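Shared Desks on the Third Floor: What Changes in February

The trial of shared desks on the third floor ended last month, and the building group has decided to keep the arrangement with some changes. This item covers what stays, what goes, and what you need to do if you work on three or visit often.

The short version is that assigned desks are not coming back to the north side. The south side will have 27 bookable desks and the north side will have a mix of bookable desks and open tables. The quiet room stays where it is. Lockers are being replaced.

Booking

Desk bookings move from the shared spreadsheet to the same calendar we use for meeting rooms. You can book up to 9 working days ahead. A booking runs for a half day or a full day. If you have not checked in by 10 a.m., the desk is released and anyone can take it. During the trial the cutoff was 9:30, and people coming in on the later train lost their desks several times a week, so it has been moved.

Standing bookings are allowed for two groups: people with an equipment or seating need agreed with HR, and the front desk team. Everyone else books week by week. Managers asked if they could block out a row for their team on a regular day. They can, one day a week, and the block has to be released by noon the day before if it won't be used.

Thursday is by far the busiest day. If your team has a choice, pick another one.

What we heard from the survey

We received 307 responses, which is most of the people who used the floor during the trial. Comments were longer than usual. The main complaints were noise near the kitchen, not enough monitors, and belongings left out overnight on desks that other people had booked for the morning.

Noise: the printer and the recycling bins are moving to the corridor by the elevators. The two desks closest to the kitchen door will be taken out. We looked at a glass partition and decided against it for this year on cost.

Monitors: every bookable desk on the south side will have one. The open tables will not. A few people asked for two monitors per desk, and for now those are limited to the four desks along the back wall.

Belongings: see the clear desk section below.

There were also a fair number of comments about the carpet. It belongs to the landlord and is not part of this project.

Clear desks

Desks on three need to be clear at the end of your booking. That includes mugs, chargers, notebooks, and anything you brought in from home. The evening cleaners wipe down every empty surface, but they have been told to leave a desk alone if there is anything personal on it. A desk with a sweater and a stack of folders on it doesn't get cleaned, and the next person gets it as it was.

The same goes for meeting tables. Handouts and loose paper left in a meeting room after the last booking of the day will be put in a tray at reception and kept until the end of the week. After that they go in the confidential shredding.
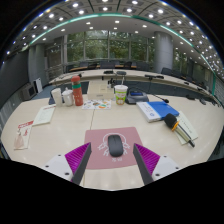 Mouse, mouse pad and printed material on the conference table.

Personal keyboards, mice, and mouse pads are fine to use on any desk. Please take them with you or put them in your locker. Facilities has a drawer of spare mice at reception if you forget yours. Sign one out and bring it back the same day. Cables for the monitors are not to be unplugged and taken to other desks, even for an hour.

Lockers

The old gray lockers will be removed over a weekend in February. The new ones are from Gerkach and open with your building badge, so there is no key to lose and no code to remember. They are a little deeper than the old ones and will take a laptop bag lying flat. They will not take a bike helmet and a bag together. There is a helmet shelf in the bike room downstairs.

Empty your current locker by the Thursday before the swap. Anything left inside will be bagged, labeled with the locker number, and held at reception for two weeks. If you have lost the key to your old locker, tell us early. Cutting a lock takes two minutes, but the person who does it is only in the building in the mornings.

Clindetti, who supplied the desk chairs, will be on site the same week to repair the ones with sinking seats. If your chair sinks, put one of the orange tags from reception on the back of it. Chairs without a tag won't be looked at.

Cost

The whole project, with lockers, monitors, and the printer move, comes in under what was set aside. The largest single item is the lockers. The smallest is the new signs, at $865, and that includes putting them up. Several people asked if the money saved on floor space will go toward the kitchen. That has not been decided.

Getting help

Omolara Ekwueme is running the move to the new booking calendar and will hold two drop-in sessions in the small meeting room on three. Bring your laptop. She can set up standing bookings on the spot for those who have one agreed, and she can fix the problem some people have had with the calendar showing the wrong floor.

For broken equipment, use the facilities form as usual. For a desk that has been left with someone's things on it, do not move them yourself. Call reception and they will find you another desk or clear it for you.

The floor plan with the new desk numbers is posted by the elevators on every floor. A paper copy is available on request. The numbers on the south side have changed, so check before you book your usual spot. Desk 14 is now desk 11.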